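Newsroom > Press Releases > Umier Play Table Setting

CLUDDALE, 29th February - Umier today released its play table setting for preschools and day care centers. The setting is sold as a complete place for one child and covers the placemat, plate, knife and fork. Play food is ordered separately. 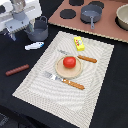 The placemat defines the work area and is laid first. It has a woven, textured surface with a wide border band, and its off-white color was chosen for contrast with dark table coverings. The round plate goes in the middle. A raised rim limits rolling when food such as the red tomato is served on it.

The knife and fork are supplied as a matched pair and are sized for use with the plate. Staff can lay them parallel to each other, one on either side.
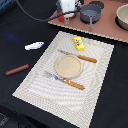 Placemat, plate, knife and fork on a black cloth, with play food.

"Teachers asked for a setting that stays put while children practice," said Salma Younis, product manager at Umier. "The mat was the part we revised most."

The first production run is 964 settings, of which 321 are reserved for existing accounts. Orders ship in cartons of 15 from the Firnitz warehouse. General availability begins in May.

Press contact: Taha Alaoui, Umier, Cluddale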